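Bisagras

La primera vez que fui a un encuentro del gremio llevé zapatos nuevos y me arrepentí antes de llegar al guardarropa. 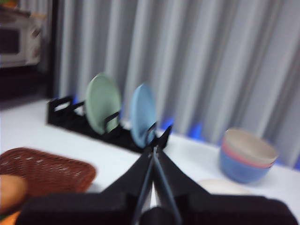
Yo vendía encimeras. Bueno, mi tío vendía encimeras y yo contestaba el teléfono, pero en la tarjeta que me imprimió ponía «Desarrollo comercial» y con eso me dejaron pasar. Era febrero, llovía de lado y el acto lo organizaba Kivia, que fabrica herrajes para cajones y que por aquel entonces invitaba a todo el mundo: diseñadores, montadores, tiendas de barrio, hasta al señor que les arreglaba la furgoneta. Ponían croquetas. Mi tío me dijo que fuera por las croquetas y que, si de paso hablaba con alguien, mejor.

En la puerta me dieron una acreditación con el nombre de otro. Aurelio Escobar, Estudio Drerkia. Le dije a la chica que yo no era Aurelio Escobar y ella, sin levantar la vista de la lista, me contestó que la mía no aparecía y que me la pusiera para entrar, que luego lo arreglábamos. Me la puse. ¡Qué iba a hacer, con la lluvia que caía!

A los cinco minutos ya me habían saludado cuatro personas. Una señora con un collar enorme me agarró del brazo y me dijo que lo de la isla curva había sido una valentía. Le di las gracias. Un hombre de Ayaaba, los de los extractores, quiso saber si seguía pensando lo mismo de los tiradores. Le dije que más que nunca. Se quedó encantado, lo apuntó en una libreta y se fue a contárselo a otro.

Yo sé que en ese momento tendría que haberme quitado el cartelito. Lo sé, me lo ha dicho mi madre, me lo ha dicho mi mujer y me lo dijo mi tío con otras palabras. Pero es que en la vida me habían escuchado así. En la tienda, cuando yo opinaba de una encimera, el cliente preguntaba si estaba «el jefe». Y allí decía cualquier bobada — que el cajón de los cubiertos está mal puesto en todas las casas de España, por ejemplo — y se hacía un silencio y la gente asentía.

Llegó la presentación. Nos sentaron en sillas plegables y salió un señor muy serio a explicar la bisagra Rirkix, que se cerraba sola y despacito, como quien sale de una habitación donde duerme un niño. Aguantaba puertas de 30 kilos. La abrió y la cerró ocho veces y aplaudimos las ocho. Y entonces, con el micrófono todavía en la mano, dijo que teníamos el honor de contar en la sala con Aurelio Escobar y que seguro que nos quería decir unas palabras.

Me levanté. No recuerdo haberlo decidido, me levantaron las rodillas.

Hablé de la cocina de mi abuela. Era lo único que tenía. Conté que medía lo que un pasillo, que la puerta del armario de abajo no cerraba y mi abuela la sujetaba con la cadera mientras freía, y que después de tantos años se le había quedado el gesto, y en cualquier sitio donde estuviera de pie, en misa, en la cola del banco, echaba la cadera un poco a la izquierda, por si acaso. Dije que una bisagra buena le habría cambiado la forma de andar. Y que no sé si me habría gustado, porque yo la reconocía de lejos por eso. Luego dije «gracias» y me senté, colorado como un tomate.

Aplaudieron muchísimo. La señora del collar lloraba un poco. El de los herrajes me miraba como si le hubiera roto algo y se lo hubiera devuelto arreglado.

A mi lado, en una silla que yo juraría que antes estaba vacía, había un hombre mayor con el abrigo chorreando y sin acreditación. Se había pasado toda la charla con las manos en las rodillas.

— Muy bonito lo de su abuela — me dijo bajito.

— Gracias.

— Yo iba a hablar de tiradores.

Tardé en entenderlo, y cuando lo entendí me puse a desenganchar el cartelito con unos dedos que no me servían para nada. Él me paró la mano.

— Déjelo, hombre, que todavía no han sacado las croquetas. Si se entera esta gente de quién soy, no ceno.

Cenamos los dos en un rincón, al lado de los abrigos. Me contó que la isla curva le parecía un horror y que la clienta se golpeaba con ella cada mañana. Yo le confesé lo de las encimeras, lo del teléfono y lo de los zapatos, que a esas alturas me los había quitado. Me pidió una tarjeta, leyó «Desarrollo comercial» y se rió tanto que tuvo que dejar el plato en el suelo.

Llamó a la tienda al mes siguiente. Contesté yo, claro. Preguntó si estaba el jefe, y cuando ya le iba a pasar con mi tío me dijo que no, que preguntaba por el de la abuela.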